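Against the Matching Set

My aunt in Skustumport owned a dinner service of 40 pieces, all of it Ernholm, all of it the same shade of weak tea. It lived in a cabinet with a key. In the years I visited I ate off it twice, once at a christening and once after a funeral, and on both occasions the conversation was chiefly about the plates. Who was passing one too quickly. Whether the gravy boat had always had that mark.

I thought of her in May, when my partner and I moved in together and were informed by several people that we would now be wanting a set. The informers were kind. They meant well and they had catalogues. A set, I gathered, was what separated a household from two people storing their belongings at the same address.

So we went to look. The shop was one of those places where everything is the colour of oatmeal, including the staff. The set under discussion was by Zavala and cost a little under $1,000 for eight settings, or $2,000 if you wanted the serving pieces, which the saleswoman felt we did. I asked what happened if we broke one. She said the line was supported for the foreseeable future. I have worked in offices long enough to know how far that is.

We didn't buy it. We told ourselves this was on account of the money, and for a few weeks it was.

What bothers me about the matching set is the bookkeeping. From the day you unwrap it, a set has only one direction to go in. Eight becomes seven, and seven is a rebuke. You can't have eight people over any more, or you can, but somebody gets the odd plate and has to be cheerful about it. My aunt never broke a piece that I know of, and she managed this by not using them, in the way that you can avoid ever denting a car by taking the bus.

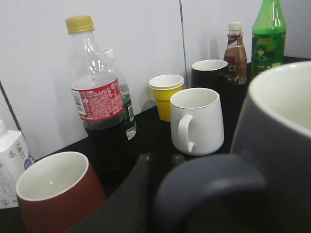

Mugs are where the argument gets personal. Most people will surrender on plates, having no strong feelings about any particular plate, but hardly anyone drinks their morning coffee out of whatever comes to hand. There's a hierarchy in the cupboard, unwritten and fiercely enforced. In ours the top spot would go to something like that big charcoal one with the pale inside and a handle thick enough to get a proper grip on. My partner would hold out for the maroon with the white rim, on the grounds that you can see how much tea is left. Neither of these would be improved by having seven brothers. Nobody's favourite mug was ever the third of eight.

I'll grant the other side a few points. Sets stack. Anyone who has tried to close a cupboard door on a mixed population of mugs will know the appeal of a uniform diameter. Sets also photograph well, and they spare you the small humiliation of handing your new boss a drink in something that came free with an Easter egg. My friend Heriberto Medrano, an orderly man, went over to white café cups ten years ago and claims to have been happy ever since. He says that choosing a mug was one decision a day he could do without. I say that if the mug is the decision wearing you out, you should see a doctor.

But I notice that when I'm at Heriberto's I can never find my coffee. There are five people in the room and five white cups on the counter, and we all stand there like suspects, sniffing. At our place everyone knows which one is theirs by the second visit. My brother-in-law, who likes me no better than he has to, goes straight to the cupboard for his.

My aunt's service came up for sale when the house was cleared. Gitar, the auction people out on the highway, put an estimate of $200 on the whole 40 pieces and seemed embarrassed to go that high. There's no market, the fellow told me. Everybody's got one in a cabinet and everybody's kids have said no thank you, politely, over the phone.

I bid on it, to my own annoyance, and got it for less than the estimate. We use it every night. The gravy boat holds the dish brush. We're down to 31 plates, bowls and sundries, and the one with the chip goes to my brother-in-law.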